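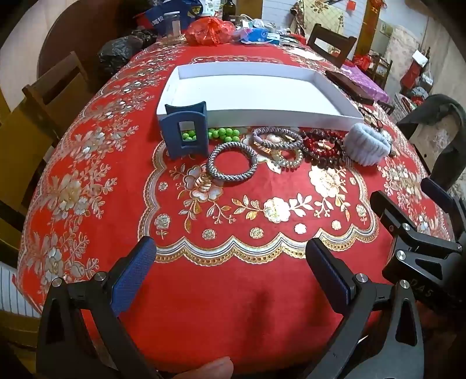 Beads are old. Really old. Way older than writing, older than wheels, older than bread even. People made the first ones out of shells, seeds, bits of bone, teeth (yes, teeth). Poke a hole, put it on a string, done. Today you can get them in any color, bright green and round like the bunch by the white box, or pale gold and see-through like the ones in the small bracelet. And no bone needed.

How do you get a hole in a bead?

Depends what its made of. Clay is easy. Roll a ball, push a stick through, let it dry, bake it. Stone is hard. Long ago a bead maker would spin a thin stick between the hands, with a bit of sand under the tip. The sand does the cutting. Slow work! One stone bead could take hours.

Glass is the fun one. Glass gets soft when its very hot, a bit like honey. The bead maker winds it around a metal rod, lets it cool, slides it off. The hole is where the rod was. No drilling.

There's a faster way too. Blow a bubble into a lump of hot glass, then two people grab the ends and walk away from each other. The glass stretches into a long, long tube and the bubble stretches with it. Chop up the tube. Now you have 1000 tiny beads and every one has a hole already.

What were they for?

Looking nice, mostly. But also:
Trading. Small, light, they don't rot.
Counting. Slide a bead, that's one. Same idea as an abacus.
Praying. Lots of religions use strings of beads to keep track of prayers.
Showing who you are. Some colors or patterns meant married, or grown up, or from this village and not that one.

Try it: paper beads

You need an old magazine, glue, a toothpick and some string.
Cut a long skinny triangle, 12 inches or so. Start at the wide end and roll it tight around the toothpick. Dab of glue on the tip. Slide it off. Let it dry before you thread it or it will go squashy, mine did.

Fat in the middle, thin at the ends? Thats right. Want a straight one, like a tube? Cut a strip instead of a triangle.

Word box
Abacus: a counting frame with beads on rods.
Thread: to put a string thru a hole.

Next time: buttons! Written by Lautaro Ulloa for the Tomatdale kids page.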